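Friday, May 1, 2020

Day whatever of running the Drallalus cell from the kitchen table. The real arm is locked up at work and I get the simulated one, plus a laptop fan that sounds like a leaf blower. 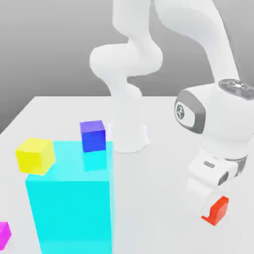 *Sim cell, red cube in the gripper, blue and yellow over at the cyan box.*

Spent the morning on the hand. Rüdiger Weidemann had left me a note that the finger offset was "nearly right," and from Rüdiger that can mean anything up to a crash. He had measured from the flange to the fingertip and then typed in the figure for the old fingers, the ones we retired in November. Fixed it, reloaded, and the arm went down 5 mm higher than before. One number. Two cups of coffee.

Then friction. The cubes kept creeping out of the grip on the way up, slow and insolent, like a cat leaving a lap. I raised the pad friction and did a batch of 20 lifts, and lost three. Raised the grip force a little too and ran 200 over lunch. Lost one. I watched that one back four times and still can't say what its problem was -- it just let go.

Hala Younis called at two about the joint limits. She wants the sim limits to match the Grernis maintenance sheet exactly, so I read them out joint by joint while she typed, and we found the wrist was allowed to turn further in my file than the cables would ever put up with on the real one. So that's a cable I've saved, in theory, on a machine I haven't touched in weeks. She was nice about it. I've put a copy of the new limits in the Hamdy folder, where Rüdiger will not look.

Still to do: re-zero the base, clear out roughly 700 old log files, and make the cyan box a bit less see-through, it's giving me a headache.

Leftover soup for dinner. Dropped the spoon.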